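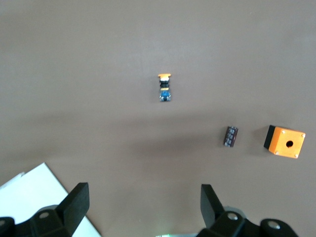 Renting a desk at Ferrand Yard: your questions

Do I have to sign up for a whole year?
Goodness, no. Our shortest let is 3 months, and after that you simply carry on month by month for as long as it suits you. Plenty of people stay far longer than they meant to – we do like that.

When can I get in?
From 6 in the morning until late. Your fob opens the front door and the bike shed too. 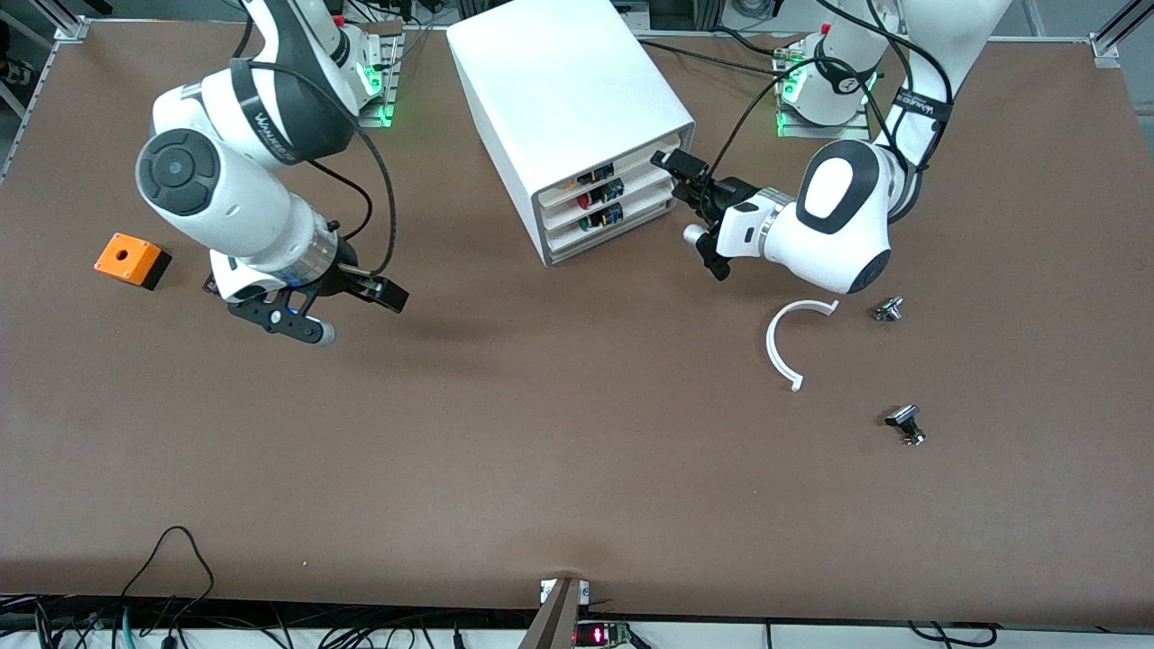
White drawers on the big brown table

Is there anywhere to leave my things?
Yes, every desk comes with a locker. Larger bits and bobs can go in the store room, but do have a word with Mathis Lacroix first, as it gets rather full by February.

May I bring my dog?
Well-behaved dogs are very welcome on the ground floor. Upstairs, I'm afraid, we keep for people – two of our regulars have allergies.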